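## 4. Wire approach and jaw setup

Complete Section 3 first. The arm must be bolted to the Grandale base plate and homed, with the Uroson controller reporting no faults.

**CAUTION:** Disconnect the enclosure from its supply before any wire is handled. Jog mode does not isolate the enclosure wiring.

1. Open the jaws to 70 mm with `jaw open`.
2. Load the profile `trnka_wire` and set the speed limit to 132 mm/min. Higher limits are rejected in this profile.
3. Jog the wrist toward the enclosure until both fingertips are past the opening. Keep the jaws level with the floor panel.
4. Stop short of the ledge. If a fingertip touches it, back out along the same axis and repeat step 3.
5. Check that the red, black and yellow-green wires are all in view of the wrist camera. The free end of the red wire should lie on the panel, clear of the left finger.

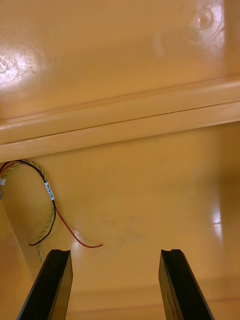 6. Save the position as `P1`. The controller stores the encoder count for the wrist axis; on the workshop arm it is 1096.
7. Close the jaws in single steps on the wire to be picked. Stop at the first rise in motor current.

**Note:** Glare on glossy panels can shift the detected edge of a wire. Lower the exposure value to 177 and rerun detection before changing any position. Min-kyu Cho's exposure table is in Appendix B.

**Note:** Do not pull on a wire by its label. Labels slide, and the grip is lost.

If `P1` drifts between sessions, rehome the wrist and repeat from step 3.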